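How to Get the Wrinkles Out of a Vinyl Tablecloth

Farnlow Kitchen Notes
Posted Sun 10 November
Filed under: Table, Cleaning, Weekend Jobs

I love a checkered tablecloth. Love it! Ours came home from the store folded into a square the size of a paperback, and for a week it had more creases than a road map. If yours is the same, don't send it back yet. An hour or so of gentle warmth and some patience will sort out most of it.

What you'll need

A hair dryer with a low setting
Two clean bath towels
A few heavy books
Tablecloth clips (optional, but so handy outdoors)
Dish soap and a soft cloth

Step 1. Clear the table and wipe it down. Crumbs trapped under vinyl show up as little bumps, and you'll swear they're wrinkles.

Step 2. Lay the cloth face down and give the back a few passes with the dryer on low. Hold it a hand's width away and keep moving! Vinyl goes soft fast and you can stretch it out of shape if you park the heat in one spot.

Step 3. Flip it over while it's still a bit warm and smooth from the middle out to the edges with a folded towel. Long, slow strokes. On checks you get a built-in guide, which is my favorite part: when the lines run straight, the cloth is flat.

Step 4. Put the second towel over any stubborn fold, stack the books on top and go do something else. Overnight is best.

Step 5. Check it from low down, with a lamp or window across from you. Glossy vinyl shows every ripple that way. Then set a few cups out and see how it looks as a real table.
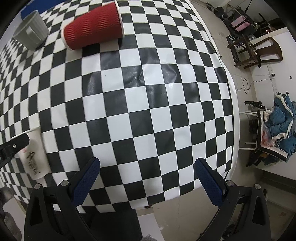

Black and white checks with cups out. The lines still bend at the small folds in the middle.

Folds like those can go back to Step 2. I usually do just that patch again, with the dryer even farther away.

Can I use an iron? I wouldn't. I know people who do it through a towel, and I also know what melted vinyl smells like.

What about storing it? Roll it around a wrapping paper tube, pattern side out. Ours spent all of October rolled up in the hall closet and came out beautifully smooth.

9 comments | Print this page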